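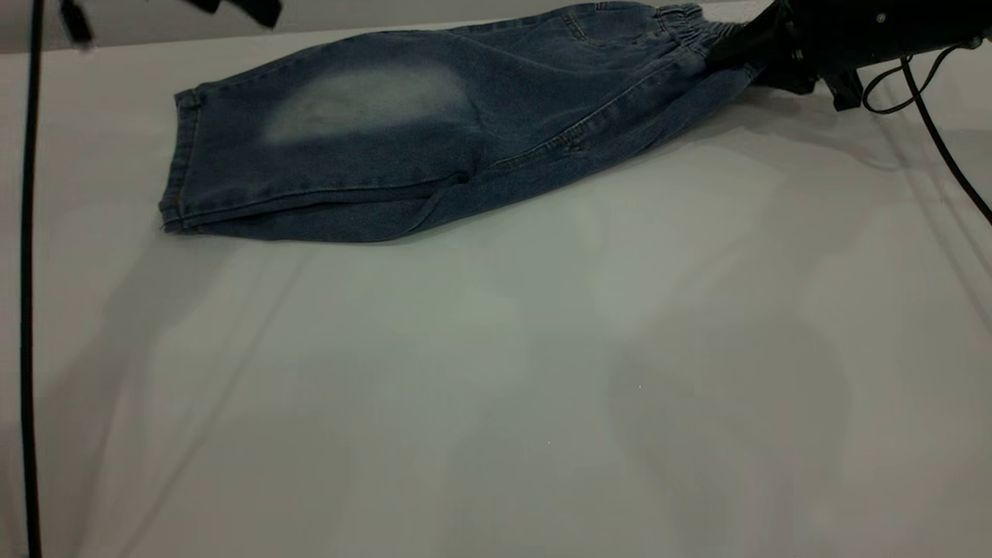
One comment sent in after the last session said that recording by remote control looked like a slow way to teach a robot to fold pants, and asked why we don't just write down the corner points and have the arm go to them. The same comment asked how many recordings it takes before the robot can do it alone.

The second part has no single answer, and we will come back to it in Unit 6. The first part is what these notes cover.

Unit 4: Showing the robot a task

4.1 Why not corner points

A box has corners that stay where they are when you pick the box up. A pair of jeans doesn't. As soon as the gripper lifts the waistband, the rest of the cloth shifts, the layers slide over each other, and any point you wrote down before the lift is now wrong. You could measure again after every small move and plan again from there, and there are systems that work that way. They need a good model of how the cloth bends, and denim with an elastic waist bends differently at one end than at the other.

When a person does the task through the robot, the corrections are already in the recording. The person sees a lower layer lagging behind and pulls a little farther. You don't have to name the rule they were following. You do have to record what they could see when they made the choice, and this is where most first recordings fall short.

4.2 Two ways of showing

Hand guiding. You take hold of the arm itself and move it through the task while the joints are loose. It needs no extra equipment and you feel the weight of the cloth directly. The drawback is that your hands and sleeves are in the camera views. A policy trained on those images may come to depend on seeing them.

Remote control. You move a small leader arm on a separate bench and the working arm copies it. In this course the leader is the Trostex and the working arm is the Skelus. Your body stays out of the way, so the cameras see what they will see when the robot works alone. The drawback is touch. The Trostex does not push back, so you cannot feel the fabric go tight. You have to read it from the images – creases that start running toward the gripper are the usual sign.

For the garment tasks we use remote control. Hand guiding is fine for the reaching exercises in Unit 3.

4.3 The two views

Each episode is stored with a fixed view and a wrist view. They are good for different things.

The fixed view gives you the outline. From it you can tell which way the garment lies, whether the legs are stacked, and where the cloth lifts off the table. The shadow along the lower outline is worth watching, as it tells you more about lift than the cloth does. What the fixed view gives you poorly is anything happening close to the fingers, and the gripper can easily hide the part you care about.

The wrist view gives you the surface up close. You lose the outline completely. What you get instead is seams and stitching, and on jeans those are very useful landmarks. A back pocket or a yoke seam tells you which side of the garment you are over.

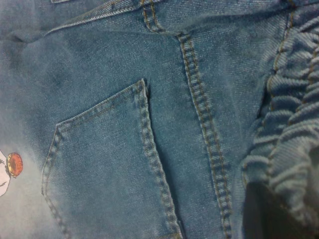

Fig. 4.2 Wrist view. Back pocket, long double-stitched seam, gathered elastic section at right.

Notice how little of the garment fits in a view like this. If you drive from the wrist camera alone you will know that you are over the back and close to the gathered part, and you will have no idea where the hems are. Keep both windows open in Pyo while you record, side by side, at the same size.

4.4 Gripping a gathered waistband

Elastic is easier to pick up than flat denim. The ruffles stand up a little and give the fingers something to close on. It is also easier to get wrong.

Come in slowly and close on the gathered part itself. If you close partly on the flat cloth next to it, the elastic stretches and the flat part doesn't, and the garment turns as you pull.

Check that you have all the layers you want. With the legs stacked there is cloth under cloth, and the lower layer may stay behind. The fixed view will usually show it as a bulge along the lower side.

Pull along the length of the garment. A pull to the side opens the fold.

Pause before you let go. Half a second is enough. Without the pause, the moment of release is hard to find in the data later.

4.5 What to keep and what to throw out

The class set from September has 382 episodes. Of these, 162 were recorded on jeans and the rest on towels and shirts. We removed 38 before training. Most of those had a camera that stopped saving partway through, and a few had the operator's hand reaching in to fix the cloth.

Do not remove an episode just because the operator missed a grip and tried again. A recovery is useful – the robot will miss too, and it needs to have seen what to do next. Remove an episode if the operator gave up, or if the two views are out of step with each other.

A jeans episode runs to about 1,593 frames per view. If yours is less than half that, you are probably rushing. If it is more than double, practice the motion a few times without recording and start again.

4.6 Before the lab

Read the Zamport export page so you know what each field in the episode file is called. The name for gripper opening has changed since the older notes.

Record five practice episodes on a towel, then five on jeans. Lay the jeans out differently each time. If every episode starts from the same layout, the arm can learn the path and ignore the cameras, and you won't find out until you move the garment.

For each jeans episode write one line in the log: which way the waistband pointed at the start, whether you regripped, and keep or discard. Bring the log with you. We will play back the discards first.

Reading for Unit 5: the section on action labels, up to the part on smoothing. Skip the appendix.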